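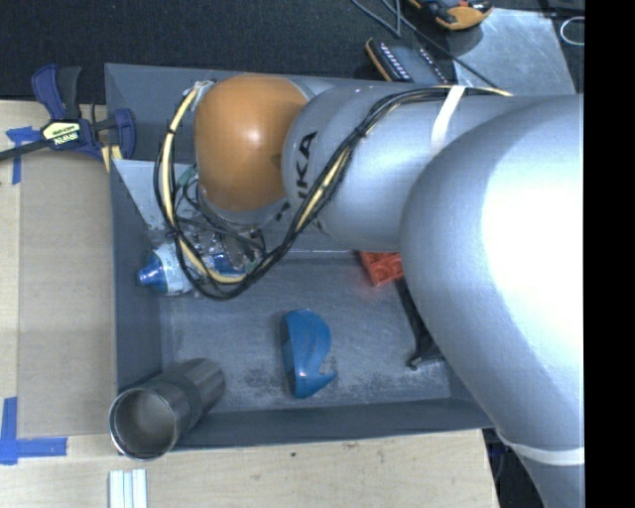

Danica Skála wrote in after the last newsletter to ask whether the arm was really stopping by itself or whether one of us was leaning on something, and she added that at her old job it was nearly always somebody leaning on something. Well, Danica, we did look into that first (we checked each other's elbows, so to speak), and I'm glad to say we can now tell you a good deal more than we could a month ago.

For those of you who missed the June issue, we'd been having trouble at the Selodside shop with the bin-picking cell. The arm would be going along nicely, reaching down into the gray bin for one thing or another, and then partway through a turn of the wrist it would throw a protective stop and sit there. Sometimes it happened early in the morning and sometimes not until after lunch. We would clear the fault, walk it back up by hand, start again, and it might run the whole afternoon without a hiccup. You can imagine how much we enjoyed that.

Přemysl Štěpánek went back through the logs and found 136 stops, and he very patiently sorted them by what the arm had been doing when each one happened. Nearly all of them came when the wrist was turned well over to reach something lying close to a side wall. Things in the middle of the floor hardly ever caused any bother. Bottles and cups up against the wall were the worst, partly because they roll there and stay there, and partly because the gripper has to come in at such an awkward slant to get hold of them.

That got us looking at the cables. The bundle runs along the arm, under a strap, and then hangs in a big loop before it goes back up to the wrist. We had left that loop generous on purpose when we set the cell up, thinking that more slack meant less pulling, and for most moves that's true. With the wrist turned right over, though, the loop could swing down far enough to catch on the rim of the bin, and when the arm lifted away it gave the connector a tug. Ľubica Beneš opened the connector and found two wires inside that had worked themselves nearly free. Every so often they'd lose contact for an instant, the controller would see a signal drop out, and it did just what it's supposed to do and stopped everything.

I want to say a word about that last part, as a few of you asked if we couldn't simply make the stop less touchy. We talked it over and the answer is no, we're leaving it alone. It stopped safely all 136 times and no one was hurt, and I would much sooner have a cranky arm than a carefree one.

So, what we've done. The connector has been remade, and Oldřich Dvořáček has worked out a shorter loop with an extra tie that keeps it up out of the way. He also put a limit on how far the wrist may turn when it's low in the bin. That does mean a few items along the walls get skipped on the first pass and have to be nudged out by hand, with the arm powered down, please! We ran about 800 picks afterward and had 4 stops, all of them for a part held badly in the gripper and none of them from the cable. The folks at Krajčí are sending us a proper cable guide too, and we'll fit it when it comes.

If you're running the cell in the meantime, look the loop over before you start, with the power off, and tug nothing. If it's hanging lower than the wrist, leave the arm parked and call Ľubica. She'd like to hear about it even if it turns out to be nothing at all, and she's usually in by seven.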